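The Screwdriver Stays Out

The repair bench at Evilby opens on Thursday evenings, at the back of the old Wullard showroom. It has 260 tools on its shelves, and most weeks the same few do all the work.

Loose hinges come in, wobbly chair legs, lamps, toasters, a pram now and then. Nearly everything is held together by screws, and most of the screws are ordinary ones. People arrive expecting something clever to happen. Mostly a cover comes off, some fluff comes out and the cover goes back on.

What matters more than the make of a tool is how it sits in the hand. A thin handle slips when a screw has rusted in. A fat one is awkward inside a cupboard. The bench likes a grip with a waist to it and a rubbery finish, and a bit of bright colour - black tools vanish on a dark worktop.

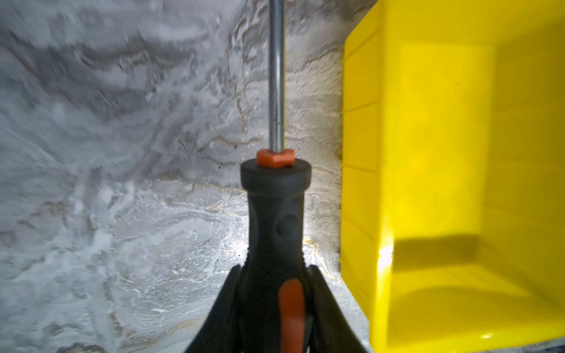 According to Brandão, colour is beside the point and length is what people get wrong. A long shaft reaches the back of a Flerar cabinet, but it wanders on a stiff screw, and a stubby would have saved most of the chewed heads that come through the door. The advice was to own 2 and keep both in the kitchen drawer.

The bench runs from 7 to 9. Bring the loose screws in an envelope, and bring the lid as well. A surprising number of people leave the lid at home.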